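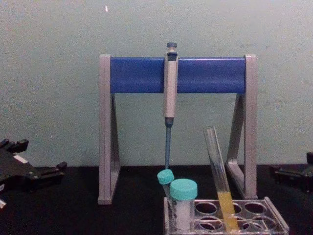
Going back to college at 40-odd – anyone done it?

marshwren
Looking at the access course in lab science at Plarcombe, starts September. Two evenings a week plus one full day. I've been in a shop for years and want out basically. Worried about a) the maths, b) money, c) being the oldest in the room by miles. Did anyone here do it and was it worth it? Be blunt please

kettle_on_again
Did it, different college (Skasbridge). Worth it. Maths was fine, it's mostly ratios and moving decimal points about. Dilutions dilutions dilutions. If you can scale up a recipe you can do it.

Being oldest – we had 19 in the class to start with and I wasn't even close to oldest. You stop noticing by week 3

dobbin77
Going to be the misery. It's a lot of work for a job that pays not much more than a shop. I finished mine, got a technician post, left after 12 months. Same tubes, same fridge, same forms. Pay was rubbish and no one tells you about the early starts.

kettle_on_again
That's your lab though not the course. Mine starts at half nine and I like it

dobbin77
Fair. But she asked for blunt

marshwren
I did ask for blunt! Thanks both. What about fees, the website says 2777 but then theres a bit about having it written off if you go on to a degree??

pondlife_b
Ring them, don't go by the website. Ours was out of date by a whole year. Ask: does the fee include exam entry, do you pay for a lab coat, is there a bursary for travel. I got help with bus fares and only found out cos someone on my table mentioned it.

pondlife_b
Also get the timetable in writing before you tell work anything. They moved our full day in the second term and two people had to drop out

Viker_road
Disagree with kettle a bit re maths. I hadnt done any since school and logs nearly finished me. Spend the summer on it. Library had a GCSE workbook, did a few pages a night at the kitchen table, made a massive differnce

kettle_on_again
ok yes logs. I'd blanked those out

Viker_road
And pH. Same thing in a hat

marshwren
Right. Workbook it is. How much reading outside class? I've got kids home by 4 so evenings are a bit of a write-off

Viker_road
Around 12 hours a week if you're keeping up, more when reports are due. I did mine before anyone was awake. Horrible but it worked

dobbin77
I'd say less than that tbh. The write-ups are all the same shape, once you've done a couple you've got the pattern

pondlife_b
Depends who's marking. Ours sent things back for a missing unit. One lad had a graph back three times

marshwren
There's an open evening at 6 so going to that with a list. One more – do they expect you to buy textbooks?

kettle_on_again
No, don't buy any till you're in. Second hand from last year's lot, there's always a noticeboard. And take a snack to the open evening, there's a good Vietnamese place opposite the Skasbridge one called Tăng but at Plarcombe you've got a vending machine and thats your lot

dobbin77
Good luck anyway. Would still say look at the pay scales first

marshwren
Will do. Back after the open evening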